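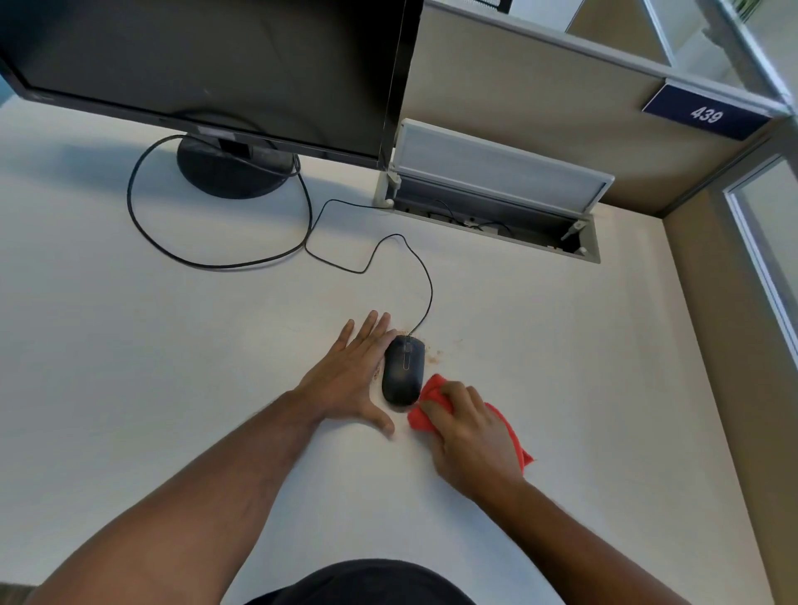

Posted by Lalomari on Jul 3, 2025 | Filed under: Desk upkeep

The white desktop in my cubicle shows everything. The old one was a speckled gray laminate and could go from February to summer without looking any different. On white, one lunch at the keyboard leaves a patch of brown crumbs by the mouse, and once a sleeve has been dragged through it the patch becomes a smudge.

I have settled on a fixed order for cleaning it.

Dry pass first. A red cloth, bunched under the palm, pressed flat and pulled toward the front edge. Pushing away from you sends the crumbs toward the cable tray, and they are much harder to get out of there. I keep the other hand flat on the desk near the mouse so that nothing slides.

Damp pass second. I wet one corner of a clean cloth with plain water and wring it out hard. I tried a Drekis surface spray for a while. It left a film that caught the overhead light, and the mouse dragged on it until the next wipe.

Mouse third. Mine is a plain wired two-button model. Unplug it, turn it over, and scrape the feet with a fingernail. The gap beside the scroll wheel gets a folded piece of paper.

Cable tray last. The perforated lid flips up and stays up, so there is no excuse. The wires in there are all black, and tracing one cable by eye takes longer than the cleaning. Lift the bundle, vacuum, put it back. I have not tried to tidy the loop by the monitor base — the slack is needed when the screen gets turned.

Cloths: I buy the Galindo ones, 300 gsm. The 200 gsm version is cheaper and fine for screens, but it skates over dried crumbs. Wash without fabric softener.

Next post will cover the keyboard, which needs its keycaps off.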